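Catálogo > Visitas urbanas > Sistemas de radioguía > Uvau 237

Imprimir | Enviar por correo electrónico

Sistema de radioguía Uvau 237 para recorridos a pie
Fabricante: Pratetti. Emisor, receptores y maleta de transporte.

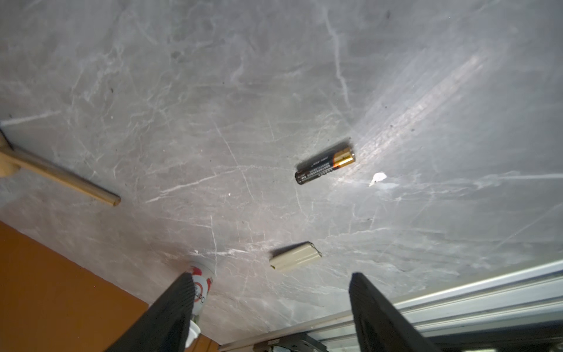
Aplicación

El Uvau 237 es un sistema de audio unidireccional para grupos que recorren barrios, mercados, conjuntos monumentales y edificios abiertos al público. El guía habla a volumen normal de conversación y cada visitante recibe la voz en su auricular. Está previsto para uso en movimiento, con paradas frecuentes y paso entre exterior e interior. No sustituye a una instalación fija de sala ni a una audioguía con contenidos grabados.

El número de receptores por emisor no está limitado por el sistema. El tamaño del grupo depende de la normativa de cada municipio, que en varios cascos históricos es más restrictiva que el propio equipo. Conviene consultarla antes de dimensionar el pedido.

Emisor

Modelo de petaca con pinza para cinturón y entrada para micrófono de solapa o de diadema. Peso con pilas y funda: 413 g. La carcasa lleva un único mando giratorio de encendido y un selector de canal hundido, que se acciona con la punta de un bolígrafo. La sensibilidad del micrófono se ajusta en tres posiciones; la intermedia es la de fábrica y sirve para calle con tráfico moderado. En iglesias y patios cerrados se recomienda la posición baja.

El botón de silencio corta la voz sin interrumpir la portadora, de modo que los receptores no emiten ruido mientras el guía habla con un taquillero o con un conductor. Un piloto ámbar indica silencio activo. El emisor no recuerda este estado al apagarse: arranca siempre con la voz abierta.

Receptor

Cuerpo de plástico con cordón de cuello desmontable. Control de volumen lateral y toma de auricular estándar. El receptor busca el canal del emisor al encenderse y lo conserva hasta que se apaga. Si pierde la señal, emite un tono breve y queda a la espera; al recuperarla no es necesario tocar ningún mando.

Se suministra con auricular de gancho, reversible para oído derecho o izquierdo. El pabellón queda libre y el visitante sigue oyendo el tráfico, condición que exigen algunas aseguradoras para itinerarios por calzada. Para personas con audífono existe un lazo inductivo de cuello, referencia Son, que se conecta a la misma toma.

Alimentación

Emisor y receptores funcionan con pilas AA, alcalinas o recargables de NiMH. No deben mezclarse los dos tipos en un mismo aparato. El selector interno de tipo de pila, situado bajo la tapa, afecta solo a la lectura del indicador de carga. En posición incorrecta el equipo funciona, pero el aviso de carga baja llega tarde.

Para almacenamiento superior a una temporada, retirar las pilas. La garantía no cubre daños por fuga de electrolito.

Alcance y comportamiento en entorno urbano

El alcance se declara en espacio abierto y sin obstáculos: 237 m. En calle la cifra tiene valor orientativo. Los factores que más lo reducen, por orden de importancia:

- Cuerpo del guía entre emisor y grupo. Llevar la petaca al costado, no a la espalda.
- Muros de carga de piedra o ladrillo macizo.
- Estructuras metálicas elevadas, como viaductos ferroviarios y andamios.
- Otro grupo en el mismo canal.

En el interior de torres y vestíbulos con revestimiento metálico puede haber zonas sin recepción de uno o dos pasos de anchura. Se resuelven moviendo al grupo. Si un itinerario incluye un tramo problemático fijo, puede solicitarse el emisor con antena externa, disponible bajo pedido.

Cuando coinciden varios guías de una misma empresa, se asigna un canal a cada uno y se marca con las etiquetas de color incluidas. El cambio de canal se hace con el emisor apagado.

Maleta

Maleta rígida con espuma troquelada, asa telescópica y cierre de presión. El volumen de la bandeja inferior permite guardar auriculares de repuesto, fundas higiénicas y un juego completo de pilas. La maleta no incorpora carga. Para flotas con uso diario, el cargador de sobremesa Esanent admite las mismas pilas recargables y se pide por separado.

Mantenimiento

Limpiar la carcasa con paño ligeramente humedecido en alcohol isopropílico. No aplicar aerosoles sobre la toma de auricular. Las almohadillas son consumibles y se sustituyen tras cada visita; las fundas se venden en paquetes de 475 unidades.

Comprobar una vez por temporada el cordón de cuello, que se abre por tracción. Si abre sin esfuerzo, cambiarlo.

Contenido del suministro

Emisor con micrófono de solapa
Receptores según configuración
Auricular de gancho por receptor
Etiquetas de canal
Maleta
Manual en español e inglés

Garantía y servicio

Garantía de 2 años para emisor y receptores. Auriculares, cordones y fundas quedan excluidos. Las reparaciones se reciben de lunes a viernes con número de autorización previo. En junio el plazo de taller se alarga por la revisión de flotas de verano.

Consultas técnicas: Takeshi Ueda
Alquiler y configuraciones para operadores: Thulani Mahlangu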